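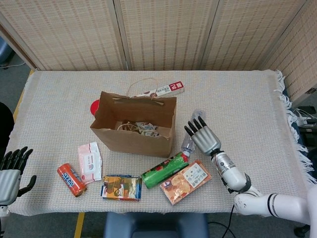

Section 4. Table tasks: bagging and unbagging

Read section 3 first (power, e-stop, arm limits). If you haven't done the e-stop check today, go back and do it.

4.1 Before you start

1. Floor. Walk round the table once. Any cable crossing the floor gets taped or moved. Stay outside the yellow line while the arms are live.

2. Cloth. Flat, no ridges. Fringe must hang free and not be tucked under anything, fingers catch in it. If the cloth slides, clip it at the back edge, never the front.

3. Wrist cables. Check both sides. A bit of slack is fine, a loop that can hook the table edge is not. Re-tie with the soft ties from the Velov kit. No zip ties.

4. Chair. Push it well back or take it away. Nobody sits at the table with the arms on.

5. Stand and devices at the side. Nothing balanced on top. No drinks there, ever.

4.2 Setting out the items

1. Bag goes in the middle, mouth open, handles up. Change it when the paper goes soft or the rim tears.

2. Sealed packets and closed bottles only. Check caps by hand.

3. Cans and bottles may lie on their sides. Point them across the table if you can, they roll less.

4. Mix the shapes. Boxes, tubes, cans, soft packs. Don't line everything up square, the grasp check is useless if you do.

5. Leave a hand's width clear in front of each gripper hand at the start pose.

6. Max load per hand for this task: 230 g. Weigh anything your not sure of. Heavier items can stay out as obstacles but mark them no-pick in the item list.

CAUTION: do not reach into the bag while the arms are powered, even on pause. Pause holds position, it does not cut torque.

4.3 Running

1. One person on the e-stop, one on the console. Same person can't do both.

2. Speed at 30 per cent for the first run after any change of items.

3. Say "live" out loud before enabling. Wait for the answer.

4. If something drops, leave it. Stop, disable, wait for both lamps to go out, then pick it up.

5. Fingertip pads: look at them every 200 picks. Split or shiny, swap them. Spares in the Mogensen drawer.

Note: a crushed packet is not a fault by itself. Log it, swap the packet, carry on. Two in a row on the same hand, stop and recalibrate grip (section 6).

4.4 After

Arms to rest, power off, cloth shaken out. Food that's been handled goes in the bin, not the kitchen. Log sheet to Hanne Ingvarsson, faults to Adebayo Bassey the same day pls.

Last changed 12 October 2025, G. Skov. Load limit gets reviewd in January.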